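Home | Builds | Notes | Parts bin | About

Gripper rev 3: linkage, pads and the soft object problem

The second revision of the hand gripper closed fine on boxes and bottles and was useless on anything that folds. I spent most of June on the linkage and left the electronics alone, so this post is all mechanical. The wiring harness from rev 2 carries over unchanged.

The old arms pivoted on plain M3 bolts through printed holes. After 15 hours of use the holes had gone oval and the tips wandered far enough apart that a sheet of paper would slide out. Rev 3 has a bronze bushing at each lower joint and a shoulder screw through it. I bought the bushings from Esow, who sell them in bags of 30, and reamed the arms by hand after printing. Two arms cracked during reaming. Slower feed and a drop of oil fixed that.

The arms are printed in black Lutico nylon at 80 percent infill. Solid would be stiffer, but the long section near the joint warps off my bed every time and I got tired of brims. If you have an enclosed printer, go solid.

For testing I moved from the bench to the bedroom, where there is no shortage of things that fold. A backpack is a good worst case. The fabric gives, the straps get into everything, and the load shifts as soon as you lift it. 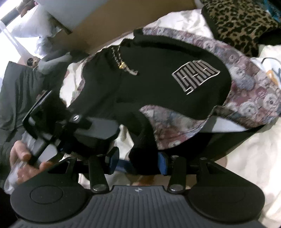 Last updated: June, 9:40 pm

The jaws take hold of the bag body well enough. What I look for is whether both arms sit at the same angle once the fabric is between them. On rev 2 one side always led and the bag rotated toward the slack side. With the bushings in, the lead is small enough that I can't feel it through the handle, and a caliper across the tips agrees.

Straps are still a problem. A shoulder strap hanging near the rail can be drawn in when the jaws open again, and there is no guard there. I tried a strip of Zemov edge trim along the rail and it came off on the second day. A printed lip is the next attempt - it needs to clear the pivot hardware through the full stroke, so it will be thin.

Zippers turned out less trouble than I feared. A tip that lands on the tape slides along it a little and then holds.

The handle angle came from a Reuter paint scraper I like, measured with a protractor and copied. It suits my right hand. I haven't tried it in the left.

Mass with the handle on is 819 grams, more than rev 2. Most of the increase is in the base, and that is where I would cut first. My wrist notices after a long session - a strap takes some of the load but doesn't fix the balance.

Files go up once the lip is done. The bushing bore in the current model is undersized on purpose, so ream to fit your own parts and check the arms swing freely before you tighten anything.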